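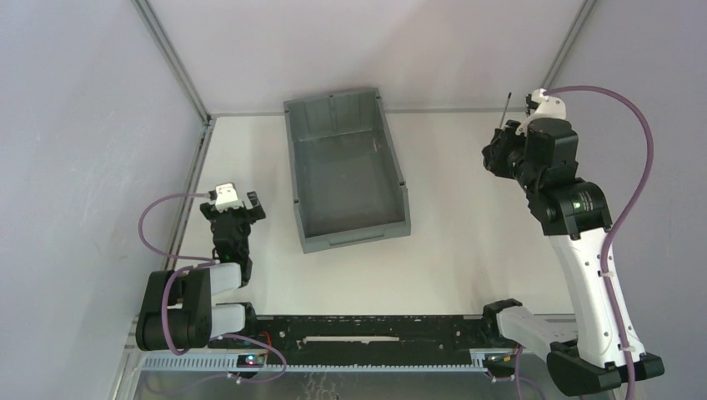
Two arms and an empty grey bin in a white-walled cell.

The question put to this blog most often concerns the state of domestic and workshop automation. Readers wish to know whether a machine can yet be trusted to tidy a workbench, empty a dishwasher or return a tool to its proper place. My answer remains a cautious one, and the humble task of putting hand tools into a storage bin explains a good part of it.

To a person, the job hardly deserves the name. One takes hold of the screwdriver, moves it over the bin and lets go, usually while thinking of something else. A machine must settle each of these matters separately: where the handle is, how firmly it should be held, and at what point the fingers may open without striking the rim. With two arms at work, each must also keep clear of the other.

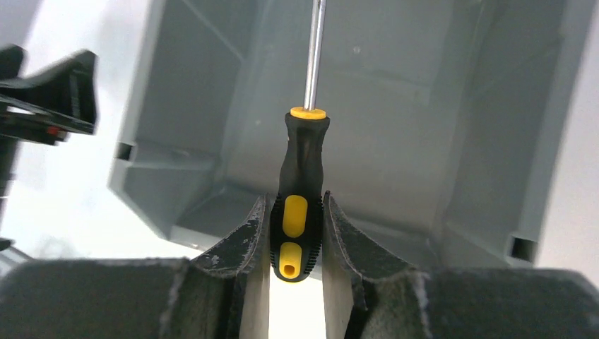
Photo: Malte Ackermann

A screwdriver is a fair test in this respect. Its handle is thick and ribbed, and offers two plain fingers a good surface to press against. The shaft is thin and smooth, and a grip placed there is far more likely to let the tool swing. I would regard a firm hold on the handle as the minimum standard for any system offered to a small workshop.

My colleague Pouran Nouri takes a more generous view. She argues that a machine which clears a bench slowly overnight is still of use, and that speed has been given too much weight. I accept the point for a workshop with fixed hours. I am less persuaded in the case of a kitchen, where the table is generally wanted again within 20 minutes.

There is also the matter of consistency. Were a system to put away 100 tools and drop 2 of them, many firms would consider the result acceptable. A household might not – particularly if one of the two were a kitchen knife.

My recommendation is therefore unchanged from last October. Those responsible for repetitive sorting at a fixed station may reasonably begin making enquiries. Those hoping for general help about the house should wait, and should ask any supplier to demonstrate the task with the customer's own belongings.

Correspondence on this subject is welcome, and I shall return to the question of dishwashers in a later entry.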